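Section 3: Before You Order — Planning the Bench, the Budget and the Spares

I wrote this part of the guide after helping set up the Wuda cell, and then doing the whole thing over again for Marinho with a lot less swearing. If you've already bought your arm, read steps 4 to 8 anyway. There's money in there!

What you need on the desk before you start: a floor plan, a tape measure, last year's power bill if you can find it, and the quote sheet from the back of this guide (we call it the Trema sheet, and so does everyone in purchasing by now).

1. Write down the job in one sentence. "Pick parts from the tray and put them on the board" is fine. If it takes you a whole paragraph, you're probably pricing two machines, so split them up and fill in a sheet for each.

2. Choose the hand before the arm. I know, the arm is the fun part. But the hand decides how much weight is hanging off the wrist, and a hand with separate fingers and a thumb costs a good deal more than a plain two-jaw gripper. Ask for both prices, even if you're sure.

3. Measure the bench with the arm at full stretch, then add 60 cm on every open side. Don't go by the reach number on the spec sheet alone. It leaves out the hand, and it certainly leaves out the cable that sticks out behind the elbow.

Note: A bench by a window is lovely to work at and awful for cameras at four in the afternoon. Put blinds on the quote now. We added ours later and paid for a second visit from the fitter.

4. Budget for covers. Bellows sleeves, film wrap, whatever your arm needs to keep dust and splashes off. Film is cheap and you'll go through it, so I put down 3 rolls per arm to start with. Sleeves are not cheap. Our last order came to $697 with shipping, and that was for one size.

Caution: Switch off and lock out the power before you wrap or unwrap anything. Leave slack at every joint, keep film clear of the vents, and move the arm slowly by hand through its range before you power up again. Film pulled tight across a joint will tear, or worse, bunch up and get pinched.

5. Order spare fingertips with the hand. They're wear parts, and buying them alone later means waiting on a separate delivery. I keep 2 full sets in the drawer.

6. Get the stand or bench quoted by the same people who install the arm — or at least make the two shops talk to each other. At Fludivgate the bolt holes didn't match the base plate, and the drilling ended up on our bill.

7. Set aside money for training and for the first service call. Put them on their own lines. If they're tucked under "other," they'll be the first thing cut when somebody wants a rounder total.

8. Take the finished sheet to the spot where the machine will stand and read it out loud, line by line. It feels silly. I've caught a missing outlet that way, and a door too narrow for the crate.

Once the sheet is signed, go on to Section 4, Delivery and Unpacking. 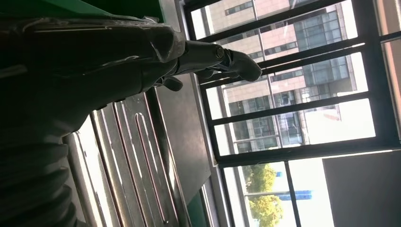

Fig. 3. Film-wrapped arm and black hand at a window-side bench (steps 3 and 4).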